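A few posts about practice apps, because my kid's piano studio just told every family to subscribe to one and I have opinions.
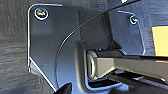 The one they picked is called Neltley. You play, it listens through the tablet, and it turns notes green or red. At the end you get a score and a little burst of confetti. The studio says students who use it "progress faster." I asked faster than what. I'm still waiting on that.

I teach a bit myself, mostly adult beginners and a couple of middle schoolers, so I'm not coming at this as a person who hates screens. I've used apps for note naming. Flash cards on a phone are still flash cards. Fine by me.

But a score for playing a piece is a different animal. What does it measure? I sat down and tested it on a beginner minuet. Played it with zero shape, every note the same volume, like a doorbell. Near perfect. Confetti.

Then I played it the way I'd want a student to play it, with a small breath before the second phrase and a bit of slowing down at the end. It marked me late on the last 2 measures.

So the kid who listens to what they're playing gets red notes, and the kid who plays like a doorbell gets confetti. Tell me again what's progressing faster.

Someone will say "you can turn off strict timing." You can. It's in the third menu down and it switches itself back on when you start a new level. I checked twice in case I was doing it wrong.

Fingering: it has no idea. My son played a whole C major scale with his index finger to see what would happen. Green all the way up. He thought this was hilarious and I did too for a minute, and then I thought about the kids who do this with no adult in the room.

The streak thing bugs me more than the scoring. You have to log in every day or you lose your flame. Ours had a fever for a few days and the first thing he asked about when he felt better was the flame. He didn't ask about the piece he'd been learning. He'd loved that piece!

Also, 8 minutes counts as a day. Which is okay, 8 good minutes beats an hour of noodling. But he figured out that replaying level one for 8 minutes counts the same as working on something hard. Guess which one he does when he's tired.

To be fair to it, because I do try. The sight-reading section is decent. New short lines every time, both hands, and it doesn't let you go back and fix things. I'd have paid for that part alone. They don't sell that part alone.

And the slow-down feature works. Loop 4 bars, play them slow, bump the speed up a little. You can do the same with a metronome and some patience, but I know how much patience there is in my house at 5 pm.

A friend's studio uses a different one, Guvero. I tried the free week. Same idea with a nicer cartoon. That one listens worse, if anything. Our dishwasher got partial credit on a left-hand exercise.

What I'd like to see from any of these companies is a simple comparison. One group with the app, one group with a notebook and the same number of minutes, and a teacher who doesn't know which is which listening to both at the end. I've looked around. What I find is testimonials, and a chart with no numbers on the side.

The notebook costs 2 dollars, by the way. Mine has three lines per day: what I worked on, what got better, what's still bad. The "still bad" line is the useful one. I start every lesson by reading it and it saves us 10 minutes of guessing.

People keep asking me if the app at least gets kids to the bench. Sometimes, yes. In our house it did for the first month. After that it was another thing to nag about, except now I was nagging about the tablet being charged too.

If your studio requires one, ask the teacher what they do with the data. Ours gets a weekly report with minutes and scores. I asked if she looks at it. Long pause. She said she looks at the minutes.

Where we landed: we're keeping it until the subscription runs out, sight-reading section only, notifications off. The flame is dead. He was sad for an evening. The minuet has its little breath back before the second phrase, and he put it there himself.

Replies are open if your experience was different. If you work for one of these companies, please bring the numbers for the side of the chart.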